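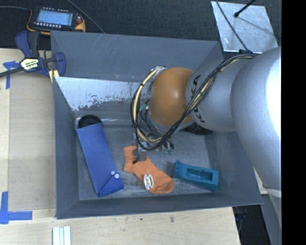
A grey bin on a light wooden tabletop, with a KUKA arm reaching in.

The woman who runs the Jesturwood repair and swap shop has the kettle on before I have my coat off, and she is already talking about toasters. "People bring them in as if they're bringing a sick cat," she says, moving a pile of knitting patterns so that I can sit down. "They've had it for years, you see, and they feel they ought to have looked after it better."

She opened the shop in September, ten years after she first had the idea, in what used to be the Ó Conaill bakery at the bottom end of Trovton. The bread ovens are gone but the long counter stayed, and most of the life of the place goes on across it. You bring something that has stopped working, or something you are tired of, and you go home with it mended or with something else entirely.

I ask whether she had any training. She laughs at that, very kindly. "My father mended radios, and I held the torch! I can still smell the solder. After that it was 16 years in the school office at Vondine, and if you can keep a school photocopier going you can keep most things going."

The book by the till (a proper ledger, with a ribbon) had reached 379 entries on the morning I visited. Lamps are the commonest, then clocks, then coats with broken zips. She won't touch microwaves, and she has gone off umbrellas. "I did 70 of the wretched things last winter and my hands were in ribbons. I send them to the market now."

What she likes best is a customer who wants to learn. There was a boy with his gran's sewing machine who came back every evening for a fortnight, and she still has the first crooked seam he ran up on it, pinned above the sink.

She would like a second bench, and a bit more light at the back, and perhaps a day off. "My sister says I should shut on wet days," she tells me, topping up my tea without asking. "But that's when they all come in."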